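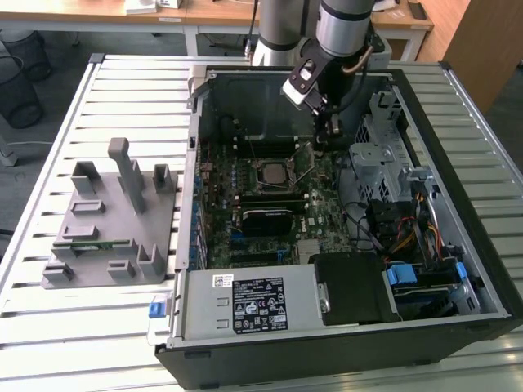
Ticket 976: claim forms bouncing back, Trirstead halls settlement
Status: Resolved
Raised by: Malou Ragnarsson, claims desk, Aitken
Assigned to: Ebenezer Ankrah

Malou, Monday 9.10
Morning! The Gendberg portal is turning away claim forms from former students in the Trirstead rent settlement. They fill everything in, sign, press submit and get "Claimant not in class". I've got 19 of these in the inbox and every one is on the list the court approved. I rang two of them and they were lovely about it, but the claims window is open and I'd like them in.

Ebenezer, 9.35
Great spot, thank you. Could you send me a few of the reference numbers? Also, do you know if they had joint tenancies? I have a hunch.

Malou, 9.52
Sent you seven. And yes!! All seven shared a flat. How did you guess?

Ebenezer, 10.40
The portal checks the name on the form against the lead tenant only. Anyone listed second on the tenancy gets refused. The class definition covers "any person named on a tenancy agreement", so the check is too narrow. Donnie MacRitchie has the import file from Tatmont and is looking at the second-name column now.

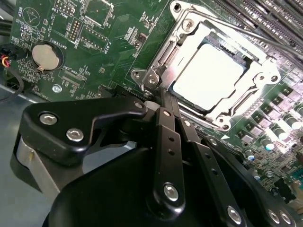 Donnie, 11.25
Found it. The column came across fine, it just wasn't mapped. I've mapped it on the test site and all seven references go through, which made my morning. Before it goes live I need a yes from Flora Yule on the legal side. There could be up to 400 joint tenants affected, counting people who haven't tried yet.

Flora, 12.05
Yes from me, and nice work. Please keep the original submission times on the refused forms so they count as received when they were first sent.

Donnie, 14.15
Live. Times kept.

Malou, 14.50
All 19 accepted! I've emailed everyone and had three replies already, all very happy. Could the error wording be changed too? "Not in class" made one chap think we meant lectures.

Ebenezer, 15.05
Love that. New ticket opened for the wording, with Cameron Paterson. Closing this one.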